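Pemwood House Annual Walk-Through: Shared Kitchen, Tea Room and Store
Inspection checklist with comments
Date: Mar 3, 2021
Inspected by: Bogumił Szczepańska
Previous inspection: December

Key: OK / Fix / Not convinced

A note before the list. Last time every line on this form was ticked OK, including the line for a fire blanket we did not own. I have used the third rating wherever I was told something was fine and could not check it myself. Please don't read it as a pass.

1. Exits and walkways

1.1 Back door opens fully from inside without a key. OK. It sticks for the last inch but gives with a shoulder. A smaller person might disagree, so plane the bottom edge.

1.2 Hallway clear to full width. Fix. Two folding chairs and the old notice board are leaning on the wall again. I was told they were going out "this week," and I was told the same in December.

1.3 Exit sign lit. OK.

1.4 Evacuation plan posted and current. Fix. The plan shows a door that was bricked up when the Fairweather room was made bigger.

2. Fire equipment

2.1 Extinguisher by the stove: pin in, gauge in the green, tag in date. OK.

2.2 Extinguisher in the hallway. Not convinced. Gauge is in the green but the tag has been written over in a different pen. Ask for the service sheet.

2.3 Fire blanket. OK. There is one now. It hangs directly over the burners, where you would have to reach through a fire to get it. Move it next to the door.

2.4 Smoke alarm tested with button. OK, loud.

2.5 Heat alarm tested with button. Fix. Chirped once and stopped. A new battery did not help. Replace the unit.

3. Electrical

3.1 Outlets near the sink trip when tested. OK, both.

3.2 Cords free of cuts, tape and scorch marks. Fix. The kettle cord has a wrap of black tape close to the plug. The tape may be hiding nothing at all, but I can't see through tape. Out of use until someone looks.

3.3 Space heater in the store. Not convinced. It is a Borix, fairly new, and the label says it shuts off if tipped. I tipped it and it took long enough that I set it upright again myself. Keep it off the carpet and don't leave it running in an empty room.

3.4 Panel labeled. Fix. Breaker 2 is labeled "lights?" with the question mark. Find out.

4. Water and gas

4.1 Hot water at the hand sink. OK after a long wait.

4.2 Gas shutoff reachable without moving anything. OK. Last year there was a mop bucket in front of it.

4.3 Soap and paper towels at the hand sink. Fix. Soap, no towels. One shared cloth towel on a hook, which should not be there.

4.4 Under-sink cabinet dry. Not convinced. Dry today, but the floor of the cabinet is swollen and soft at the back. Something leaked once or still does. Leave a sheet of newspaper in there for a month and look at it.

5. Food storage and the tea table

5.1 Refrigerator at safe temperature. OK by its own display. I would like a second thermometer in there before I believe the first.

5.2 Dry goods off the floor. Fix. Flour and sugar are on the bottom shelf, but a case of canned tomatoes is on the floor under it.

5.3 Packaged snacks kept in their wrappers, with dates and ingredients readable. OK for what was out on the day. Older stock in the back of the cupboard is another matter. I threw out a carton of crackers from Kirkevero that had gone soft.
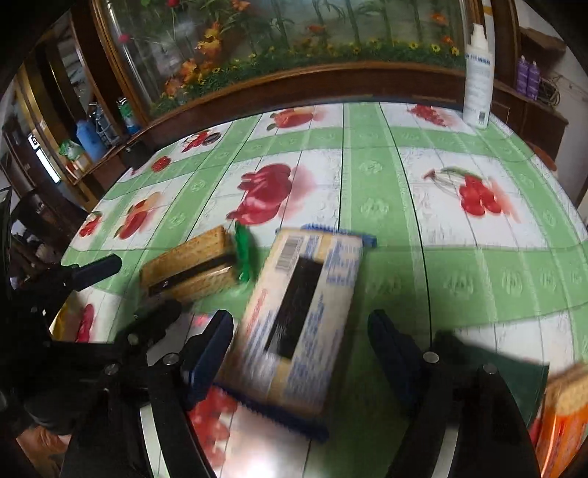 Item 5.3. Packaged snacks on the tea table, fruit-patterned cloth.

5.4 Allergen list posted. Fix. There is a list, in a drawer. It does no good to anyone in a drawer.

5.5 Tablecloth does not hang where people walk. OK at the far side. Please check again after it has been washed and put back, as it never goes on the same way twice.

5.6 Signs of mice. Not convinced. I found none, but I also found three traps that I'm told are "just in case." Traps cost money and people don't usually buy them for no reason.

6. Store room

6.1 Shelves fixed to the wall. Fix. The tall unit is not. The plate on the side gives a limit of 328 pounds and it holds paint, tiles and a box of hymn books, so I would not bet on it being under.

6.2 Cleaning products away from food. OK.

6.3 Ladder feet and rungs sound. OK. Write the date on it so we know how old it is next time.

7. Costs, as quoted

Heat alarm, hallway tag check and kettle cord: 300 dollars. Wall fixings, door planing and a new cabinet floor: 645 dollars. I think the second figure is high for one day's work — get another quote before anyone signs.

8. Follow-up

Do 2.5, 3.2 and 6.1 first. I don't want the tall shelf used until it is fixed, and a paper sign on it won't be enough, so take the paint off the top.

Anything marked Not convinced stays open until I have seen a paper or watched it work. "It's always been like that" is not a paper.

Signed: B. Szczepańska
Copy to the office binder and the inside of the store room door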